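Ollthorpe, May 14, 2018. Skudiletti has extended its Claser range of leather seating with Barasa, a sofa intended for living rooms where bags and cloths share the seat.

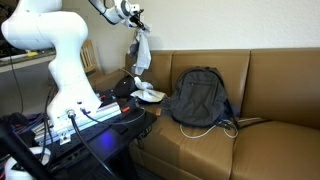 Tan leather, loose items on the seat.

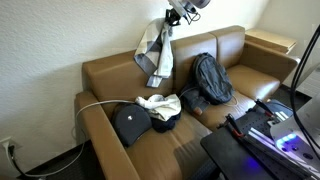
One reader of the February notice asked whether rucksack zips mark the hide; a cloth under the bag, she wrote, had worked on her own sofa for nearly two years. Care sheet 319 covers cleaning. Orders use code 303.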